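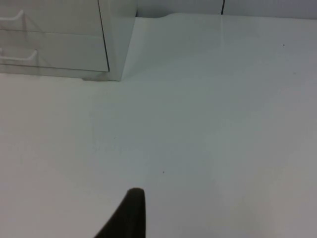 Who decides when a highway lane reopens after a crash, the police or the fire department?

The agency holding command at that moment decides. Fire usually has it while there is a patient, a fuel leak or extrication under way. After that it passes to law enforcement, and the highway department is asked to confirm the pavement is usable.

Traffic and Incident Response board
Thread: Closure times on the Heinonen interchange

guvine_ramp
The rollover in March kept both northbound lanes shut for 84 minutes. The ambulance left early in that window. What takes up the rest?

T. Serrano
Three items, in my experience on a tow rotation. Heavy wrecker travel, scene measurements, debris and fluids. A vehicle on its roof has to be righted before it can be loaded, and the wrecker isn't called until an officer asks for it.

stesero84
The wrecker should be dispatched with the first engine. Praltska County does this. If it isn't needed, cancel it.

T. Serrano
Who pays for the canceled run? Our contract doesn't cover it. Four of those in a weekend and the small operators drop off the list.

stesero84
A flat cancellation fee of $50 would cover fuel. That's cheap next to a closed interstate.

T. Serrano
It covers fuel. It doesn't cover the driver.

Tyyne Lahtinen
Measurements are the larger share when injuries are serious. With a total station we needed most of an hour. With a drone and ground markers it is much shorter, but night work needs lighting and wind can ground the aircraft. I would not put the March delay on the tow.

guvine_ramp
Is the timeline public?

Tyyne Lahtinen
The dispatch log is. Request it by incident number from the county. Ask for unit status times, or you will get only the call summary. The reconstruction report stays closed until any charges are settled.

stesero84
Still disagree on the tow. Righting the vehicle can't start until the wrecker is there, whatever the drone does.

Tyyne Lahtinen
It also can't start until the measurements are done. An early wrecker would be parked on the shoulder.

guvine_ramp
Request sent for incident 3,351. Will post the unit times when I get them.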